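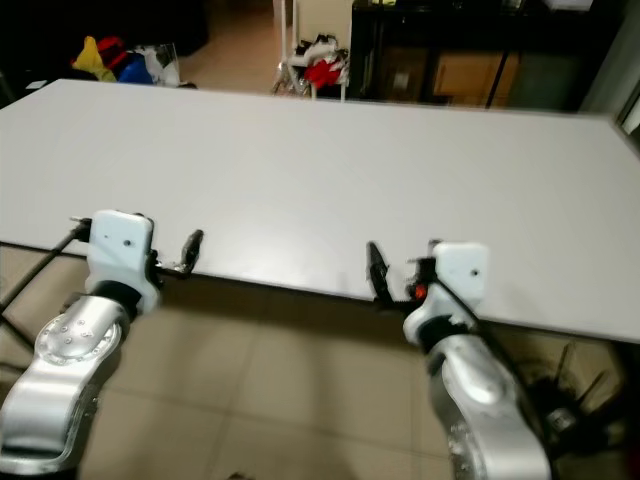 Can it do the washing-up yet? (a thread)

1/ Two arms and one big white table. I have been asked by 16 separate relatives whether the robots are coming for the housework, so I'm going to answer you all in one go and then mute my phone.

2/ Short version: no. Longer version: no, but I've stopped laughing at them, and a year ago I laughed a lot.

3/ For anyone new, I spent most of April going round places that say their machines can do chores. Liltemis does shelves. Bednarek does folding. Nidby does a great deal of talking. I paid for my own trains and ate a lot of sandwiches.

4/ My test is boring on purpose. Pick up a bowl. Put the bowl where bowls go. My nephew could do this at two, although he'd generally put it on the cat.

5/ What nobody's advert shows you is the bowl itself. A bowl is a horrible thing to pick up if you've only got two fingers. Go for the sides and it may be too wide. Go for the base and it's sitting on it. So you go for the rim and hope.
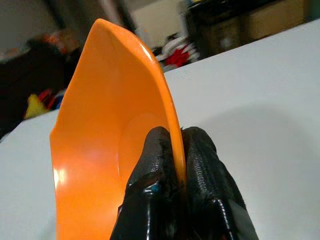 Orange plastic bowl, held by the rim.

6/ I grant you, that is a proper grip. One finger inside, one outside, bowl up on its edge. I've had waiters manage worse.

7/ Note the fingers though. The top edge of one is frayed and wrinkled. I find this oddly cheering. My washing-up gloves look the same.

8/ Now the sums. Deming Duan, who has forgotten more about grippers than I'll ever know, reckons a kitchen helper is worth having when it can do 200 bowls on the trot without you getting out of your chair. I asked what happens at bowl 201. He said that one's yours.

9/ I'd settle for 40. Forty bowls is Christmas at my mother's, with pudding.

10/ Jiahui Dong disagrees with both of us. Her view is that bowls are the wrong question and it's all about the stuff in between: the spoon left in the bowl, the half inch of milk, the person who walks in and moves everything. She used to run the packing line at Grornidwood, so she has seen people move everything.

11/ And she's got a point. Shop floors are kinder to machines than kitchens are. A shop floor has a place for each thing and somebody gets told off if it isn't there. In my kitchen the colander has lived in four cupboards and I couldn't tell you which one it's in tonight.

12/ Several of you are typing "but the dishwasher". Yes. The dishwasher is a robot that won. It won by making you do all the picking up. Loading it is the chore!

13/ Laundry, before anyone asks: towels, maybe. Fitted sheets, not in my lifetime – and I can't do those either, so I'm not going to be smug about it.

14/ Would I buy one? If it cost the same as a decent hoover, yes, tomorrow, and I'd let it practise on the plastic stuff. It's not going near my gran's plates until I've watched it do 100 of somebody else's.

15/ Replies open till the kettle boils. If you work for Nidby, I've had your email. All three of them.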